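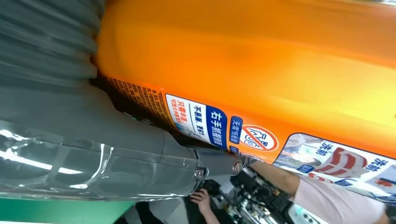
Detergent refill day moves to Mernard hall, bagged caps now the rule

Posted Thu 30 June
By Octavian Dobre

The household goods swap at Mernard hall is changing how it takes in laundry products, starting with the next session. Short version: bottles yes, leaky bottles no, and every cap goes in a clear plastic bag before it gets near a table.

The swap shelves have been running at the old Sekari storefront since November. Soap, detergent, shoe cleaner, dish liquid, whatever people bought too much of. It outgrew the place. Last session took in 802 items, most of them cleaning products, and the line went out the door and past the bus stop.

Mernard hall has more floor and a proper sink. Also parking, though not much of it.

Dorin Pop, who runs intake, wants people to read the new rules before they load up the car. Leaks were the big headache this spring. One split cap went through a whole carton of dry goods and most of it had to be thrown out.

"Bag over the cap, twist it, done," Pop said. "Any clear bag. Bread bag is fine. I just want to see the cap through it."

Bottles can be laid on their side at the sorting table so the label can be read and the collar checked. Anything sticky around the neck gets wiped down or goes home with whoever brought it.
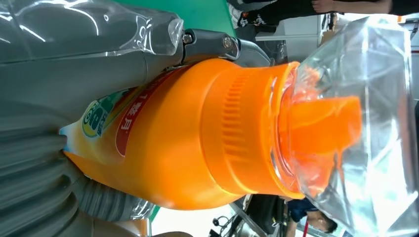 Orange detergent bottle on its side, with a clear bag over the spout cap.

Imported products are welcome and go fast. A lot of the donated stock has labels in Chinese, Romanian or Spanish and the swap has been short on people who can read them. The plan is a paper tag on each one in English with the basics, what it's for and what not to use it on. Pop says 32 bottles are still waiting for a tag from last time. If you read Chinese and have a free hour come early and ask for the tag table.

No decanting. That one's firm. Product stays in the bottle it was sold in, with the orignal label on. A few people have been bringing powder in jam jars and blue liquid in water bottles, and those will be turned away at the door.

Other limits:

10 items per household per visit, dropped off or taken home
No bleach, no drain cleaner, no aerosols
Half full or better
Caps bagged, see above

The Plerkico pantry next door will take unopened bar soap and toothpaste as before, so don't put those in the detergent boxes. Different door, same hours.

Shelving is the one thing still up in the air. The metal units from Sekari don't fit along the back wall at Mernard and two of them are bent anyway. Manríquez Hardware has offered replacements at cost, 600 for the set with delivery. There's a jar at the intake table. Pop would like the shelves up before the first session in the new hall but says folding tables will do if not.

Doors open Saturday at the usual time, intake first, shelves an hour after that. Bring your own bags to carry stuff home, the swap doesn't have any to spare. Side entrance only, the front steps are being redone and will be roped off untill the concrete sets.

Questions on what's accepted can be left in the notebook at the Sekari counter through the end of the week. After that the counter is closed and the notebook moves with everything else.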